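Section 4: Setting Up Your Kesitz Folding Worktable

Kesitz Owner's Guide, Tendent home workshop range

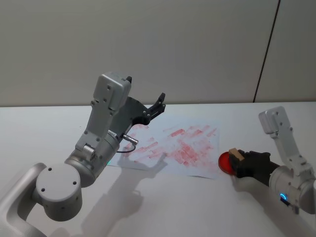
4.1 Before you start

Read this section once all the way through before you pick up a tool. It takes less time than taking the legs off again, which is how most of the people who wrote to us last October spent their evening.

You will need:

The tabletop panel
Two leg frames, marked L and R
The cross brace
Hardware bag 1 (bolts and washers)
Hardware bag 2 (leveling feet and end caps)
The hex key, taped to the inside of the carton lid
A Phillips screwdriver, which we do not supply
A spirit level, ditto
A blanket or a flattened carton to work on
A second person for step 9

The hex key is taped to the inside of the carton lid. It is worth repeating. Please look there before ordering another one.

CAUTION: The tabletop panel is heavier than it looks and has no handles. Lift it with your knees bent and your shoes on.

4.2 Choosing the spot

1. Pick a floor that is flat. Basements and garages usually slope toward a drain, and the leveling feet can make up for a modest slope. They can't do much for a ramp.

2. Measure 60 inches of clear width along the wall where the table will go. Measure at floor level and again at table height. Baseboards, radiators and window sills have a way of turning up at only one of the two.

3. Check that doors, drawers and dryer lids nearby still open all the way. Do it by opening them.

4. Leave a gap of two fingers between the back edge and the wall. The top needs it to fold. If you push the table tight against the wall it will fold exactly once, and you will have a mark on the paint to remember it by.

NOTE: If you plan to run a lamp or a charger from the table, find the outlet now. The built-in cord clip is on the right-hand leg frame and can't be moved to the left, although several owners have sent us photographs of their attempts.

4.3 Assembling the frame

5. Lay the tabletop panel face down on the blanket. The face is the smooth side. The side with the holes and the big sticker reading UNDERSIDE is the underside.

6. Set leg frame L against the left-hand bracket. Left means left when you are standing in front of the finished table, so with the panel face down and the front edge toward you, it goes on your right. Read that sentence again if you like. We did, several times, and in the end we added a small L to the bracket as well. Match the letters and ignore the rest of this step.

7. Put one bolt and one washer through each of the four holes in the bracket and turn them with your fingers until they catch. Do not tighten them yet. Repeat for leg frame R.

8. Fit the cross brace between the leg frames, with the Tendent label facing out. The brace slots are a snug fit by design. If one side refuses to go in, loosen the leg bolts half a turn, wiggle, and try again. A rubber mallet is acceptable. A regular hammer is how people get to know our spare parts department.

Now tighten everything with the hex key, going back and forth between the two sides a little at a time. Stop when the key starts to resist firmly. The inserts are set into the panel and will spin if you lean on them, and after that the bolt will turn forever in either direction.

CAUTION: Do not use a power driver for any bolt in bag 1.

4.4 Turning it over

9. Get your second person. Stand at opposite ends, take hold of the panel (never the legs), and tip the table onto its front edge, then up onto its feet. Agree beforehand which way you are turning. "Toward the window" works better than "this way."

10. Let go gradually. The table may rock. You have not fitted the feet yet.

If you have no second person, wait for one. Our phone line gets a steady trickle of calls that begin with the words "I was on my own and I figured," and Mbali Magagula, who answers it on Tuesday, has asked us to put this paragraph in.

4.5 Leveling

11. Open bag 2. Screw one leveling foot into each leg, all the way in, then back it out one full turn. This gives you room to go in either direction.

12. Place the level along the back edge. Adjust the two back feet until the bubble sits in the middle.

13. Place the level from front to back at the left end. Adjust the front left foot only. Leave the back feet alone, however tempting.

14. Do the same at the right end with the front right foot.

15. Press down on each corner in turn. If it rocks, one foot is not touching the floor. Lower that foot until it does, then check the level once more.

Tighten the lock nut on each foot. People skip this and then write to us in the spring to say the table has gone crooked by itself.

NOTE: On carpet, the table will settle during the first week or so. Do a rough leveling now and a proper one later. On thick carpet you may want the wide feet (sold separately, sorry).

4.6 Folding and locking

The top folds down at the back for storage. Clear it first. This includes the coffee.

16. Slide both red catches under the front edge toward the center. They must both be open. Opening one and pulling harder is not a substitute.

17. Lift the front edge until you hear a click, then lower the panel slowly toward the wall. Keep your fingers on the front edge and away from the hinges.

18. To open the table again, raise the panel past the click and bring it down until both catches snap shut. Look at them. A catch that is shut shows no red. If you can see red, the table is only pretending to be open.

CAUTION: Keep children and pets clear while folding. Cats in particular take an interest at around step 17.

4.7 What it will hold

A table set up correctly and locked open will take a sewing machine, a monitor, a stack of library books, or a fair amount of flour and a determined baker. It will not take:

A person standing on it to change a bulb
A person sitting on the front edge to chat with the person changing the bulb
A bench vise, which needs the Jacobs clamp rail (see Section 7)
Anything that vibrates hard for long periods, such as a washing machine, about which we have been asked more than once

Spread heavy things over the legs where you can. The middle of the panel is the part with the least underneath it.

4.8 Cleaning and care

Wipe the top with a damp cloth and a drop of dish soap, then dry it. Skip the scouring powder. The finish will put up with ink, glue and most sauces if you get to them the same day. Permanent marker lives up to its name, though a little rubbing alcohol on a cotton ball will usually fade it enough that you stop noticing.

Hot pans need a trivet. So do irons, glue guns and anything else you would not rest on your own knee.

Check the leg bolts after the first month and twice a year after that. A quarter turn is usually all they want. Put one drop of light oil on each hinge when you do it, and wipe off the extra before it finds your sewing.

The moving parts were cycled 1000 times on the test stand at our Setbridge workshop. If you fold the table once a day, that gets you through two years and most of a third before you have outdone us. We expect it to go a good deal further - we just stopped counting there and went to lunch.

4.9 If something is wrong

The table wobbles after leveling. A lock nut is loose, or the cross brace is not fully seated. Check the brace first. It should sit flush at both ends.

One catch will not close. The leg frames are slightly out of line. Loosen the bolts on that side, close the catch by hand, and tighten again with it closed.

The panel scrapes the wall when folding. See step 4. Move the table forward by two fingers.

There are parts left over. One spare bolt and one spare washer are normal. Two spare bolts are less normal. A leftover cross brace means you should stop putting things on the table and go back to step 8.

The L and R frames are on the wrong sides. The table will stand, but it won't fold. There is no shortcut. Turn it over, with your second person, and swap them.

A part is missing or damaged. Check the carton lid and the foam end pieces, then write to us quoting part set 3189 and the letter printed next to it on the carton. Please do not send the whole table back for one washer. We will mail the washer.

Section 5 covers the drawer kit. If you did not buy the drawer kit, go straight to Section 6.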